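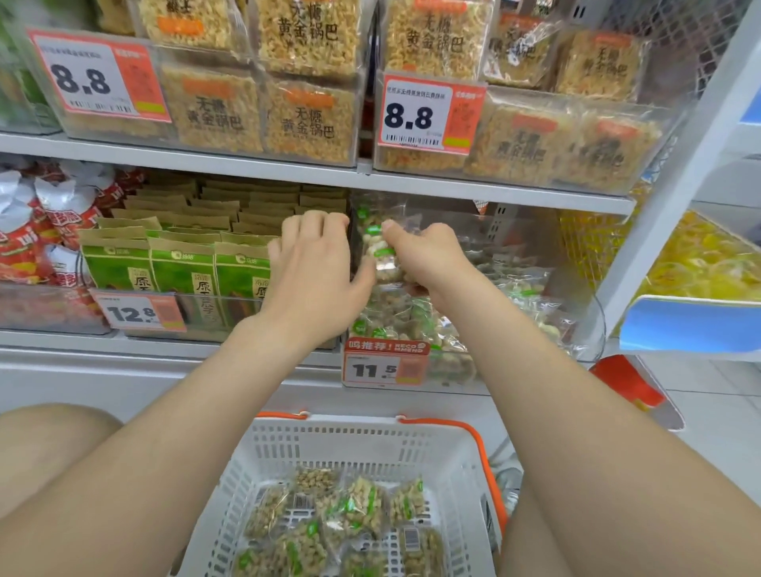
Our second stop was the Prenivum trial store in Helivdale, where the picking machine Lis works on the snack aisle. I wanted to see the machine moving, but on this morning it was parked for service, and I learned more from that.

Lis takes small packets out of clear bins with a suction cup. The cup is changed after 600 picks, and the air filter behind it gets cleaned at the same time. Salt and dust from the bags go into the filter, so they keep 50 spare cups in a drawer near the charger. The rest of the service is hand work at the shelf. Packets are moved by hand between bin and shopping basket, nuts and sunflower seeds separately, and the bin positions are checked against the shelf map. If one bin stands 2 millimeters too far forward, the cup touches the plastic edge.

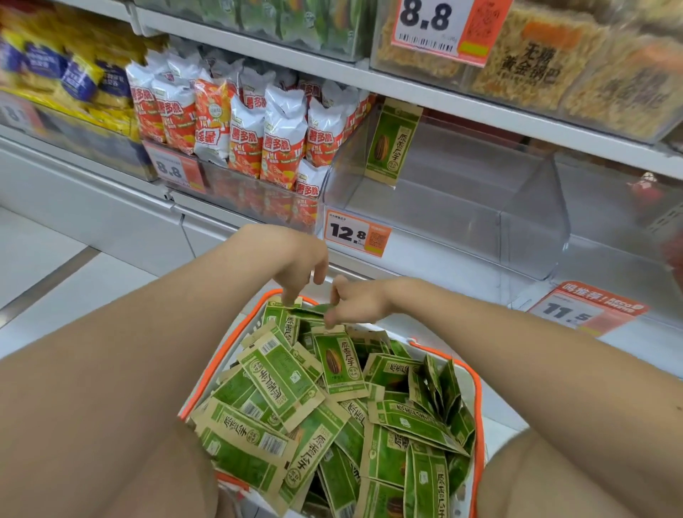 Pevadville, September 28, 2021

I write these notes one day after, back at home. The sunflower seeds at 12.8 give Lis the most trouble. When only a single packet is standing at the back wall of the bin, the cup comes to it at a bad angle. The log had 217 missed picks since April, many of them from this kind of bin. A sloped floor for the bins is ordered.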